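¿Limpiar el PC por dentro sirve para algo?

6 mar 2019

Llevo años leyendo que hay que abrir la torre cada pocos meses, y llevo los mismos años sin creérmelo. Yogesh Goel insiste en su blog en que el ordenador «respira mejor». Bueno. El mío tiene 17 ventiladores de opiniones ajenas encima y sigue arrancando igual.

Aun así, esta semana cedí. Tumbé la caja, quité el panel lateral y me puse a mirar.
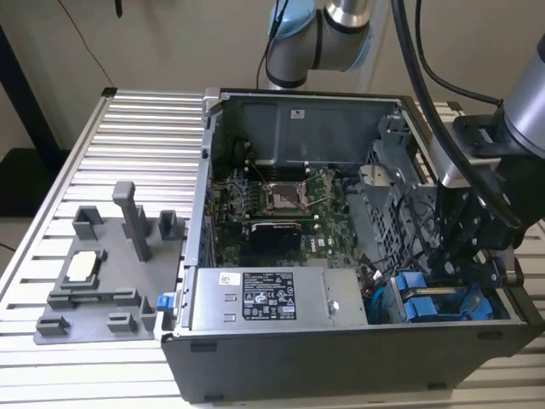 Lo primero que desconfío es del aire comprimido. El bote de Pela me costó lo suyo y lo que hace, que yo sepa, es cambiar el polvo de sitio. Una brocha seca me parece igual de buena. En cuanto a la fuente de alimentación, ni abrirla: ahí no hay debate.

Mamta Tyagi me preguntó si bajaron las temperaturas. Dos grados, medidos una tarde con la ventana abierta, así que no pienso presumir de nada. Volveré a medir a finales de marzo y, si no cambia, la torre se queda cerrada.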